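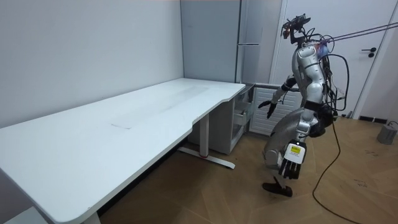 House rules for working with a full-size humanoid in a furnished room
Speaker notes, Itance spring meeting, March 29, 2023

Slide 1. Title
Wait for the doors to close. Say that the written rules are on a handout and people can take one at the end, so there's no need to photograph the slides.
Ask who has worked next to a legged robot. Ask who has worked next to an arm bolted to a bench. Expect more hands for the second one. Most of the habits in the room will come from bench work, and a lot of the talk is about which of those habits carry over.

Slide 2. What I'm covering
Our rules at Greten for drawer and cabinet tasks. How we wrote them, what we changed, what still bothers us.
I'm not covering wheeled bases or anything outdoors. I'm not covering certification. If somebody asks about a particular published standard, say we read the ones that seemed closest and borrowed the order of work from them: list the hazards, remove what you can, guard what's left, then write instructions. Our rules are local rules. They don't replace anything you're required to follow.

Slide 3. Numbers
We keep the trial log in Etia. At the last count it held 1247 trials under the current rules. One trial is one attempt at one task, such as closing a drawer, from the operator's "ready" to the operator's "done."
Read the number, move on. People will ask for a failure rate. We don't publish one because the tasks changed too much over the period. Say that plainly and don't apologize for it.

Slide 4. Why an ordinary room is harder
A test cell has a fence and a flat floor with nothing on it. A room has a door, a heater, desk feet, cabinets, and people who think of it as a room. They walk in to ask a question.
Three things follow from this, and they take up the rest of the talk: who may be inside, what's attached to the robot, and what the furniture is doing.
(If short on time, go from here to slide 6.)

Slide 5. Who is in the room
Minimum crew is 2 people. One operates, one watches. The watcher holds the stop and has no other job. No typing, no moving furniture, no answering the phone.
Early on we let the watcher take notes. We stopped that in January after reading back our own comments. The notes were very good, and it was clear where the watcher's eyes had been.
Anyone can call a stop. The word is "stop." We tried a special code word for a month and people forgot it. If a visitor says "stop" in conversation, we stop, and then we carry on.
The door: while the robot is powered, the door is treated as part of the work area. You knock and wait. The sign outside says so. At our Motaung site the door opens close to where the robot works, so there we lock it and keep the key on the inside. Check with your own fire safety people before you copy that. A locked door is a trade, and your building may not allow it.

Slide 6. Suspension and cables
Longest section. Slow down.
Rule one: if the legs are powered, the robot is on an overhead line. We don't make exceptions for short trials or for standing still. A robot that's standing still is balancing, and it can stop balancing.
Rule two: the line is inspected before the first trial of the session and after any trial in which it took load. Inspection means hands on it, full length, both ends. The person who inspects writes initials in the log.
Rule three: know what each line is for. The overhead line holds weight. Power and data cables don't. If a cable is ever the tight one, stop and re-rig before you look for the cause.
Rule four: look down. The operator is watching the hands and so is everybody else. Before any step command, the watcher checks the floor between the feet and says "feet clear." If there's a cable between the legs, there's no step command until someone has moved it with the robot in its safe state.
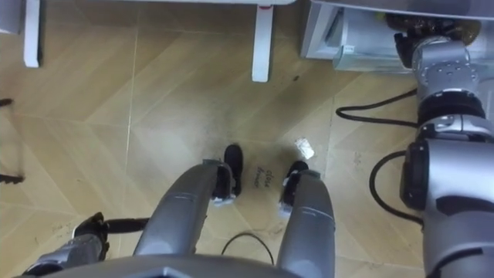

Slide 6, second view. Feet flat, a cable looped on the floor between the legs.

Leave this up while talking. Give people time to look at it.
The check has to be spoken out loud. We had it as a box on a form first, and the form was always filled in, sometimes all the rows at once. A spoken check gets said at the moment it matters.
Somebody will ask about running on battery to get rid of the cables. Fair question. It removes one trip hazard and adds charging, weight, and a robot that can get farther from you. Whether that's better depends on the task. We stayed with cables for this work.

Slide 7. Furniture
A desk edge is a pinch point. So is a drawer, and a drawer is two of them: one at the face and one inside.
No human hand goes into or onto the furniture while the arms are live. If a drawer has to be reset between trials, the operator goes to safe state, says "safe," the watcher repeats it, and then the person resetting walks in. The same in reverse on the way out.
Clear the desktop unless the task needs something on it. Cups and laptops get put down without thinking.
Mark where the furniture feet stand. Desks creep when they're pushed, and a setup that has drifted a little each trial gives you bad data as well as a bad gap.
Know your escape side. Before power-up the watcher picks the side they'd step to if the robot fell. If the desk or the cabinet is in the way, pick another place to stand. We don't let anybody stand between the robot and a wall.

Slide 8. Hands
Multi-finger hands make people relax. They look like hands, so visitors reach out to shake them. Treat every one as a clamp that can close at any time.
Labels on the hand stay on and stay readable. If one gets worn or covered, it's replaced before the next session. A label isn't a guard, and we don't count it as one in the hazard list, but we don't let it go missing either.
Nobody touches a hand to "help" it during a trial. If the grasp is wrong, the trial failed. Log it and reset.

Slide 9. Start position

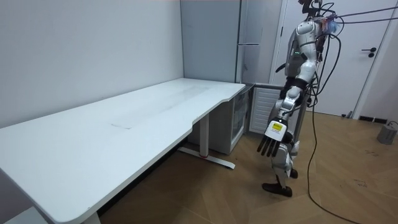 Maren Oskby
Test Practice Lead, Greten

Each trial begins from a standing start, arms down, hands open. It takes a few extra seconds and we get arguments about that at the end of a long session. Keep it anyway.
A known start gives the watcher something to compare against. If a knee is bent more than usual, or a foot has been set differently, they'll notice it because they've seen the normal stance so many times.
Indicator lights: everyone in the room should be able to say what the lights on your robot mean without looking it up. We ask this at the start of a session. If somebody can't answer, we go through it again. Don't rely on the lights alone. The spoken "safe" comes from the operator's console, and both have to agree.

Slide 10. When something goes wrong
Stop first. Don't catch the robot. Say this twice, as new people find it the hardest rule. The reflex is to grab a falling thing, and this one is heavy and has moving joints.
Let the line take it. Wait until it hangs still. Safe state, spoken and repeated. Then go in.
Write the log entry before fixing anything. Etia takes free text up to 4000 characters and we've never filled it, so there's room to say what you saw. Write what you saw and leave the cause for later. We review entries with 2 people who weren't in the session.
Near misses go in the same log with the same form. When we had a separate near-miss form it stayed blank.

Slide 11. What still bothers us
Crew fatigue. We rotate operator and watcher, but we picked the interval by feel.
Visitors. The rules work for people who've been trained. For a group at the door we just power down, and that's probably the right answer, but it makes for dull visits.
Floor wear. Scuffs build up where the feet work. We don't know yet how much they change the grip underfoot, and we don't have a limit for when to clean or refinish.
Ask the room about the last one. Somebody here may have measured it.

Slide 12. Questions
Handouts are on the table by the exit. If asked for the log template, yes, we share it, take an email address.
If nobody starts, go back to slide 5 and ask how other groups handle the door.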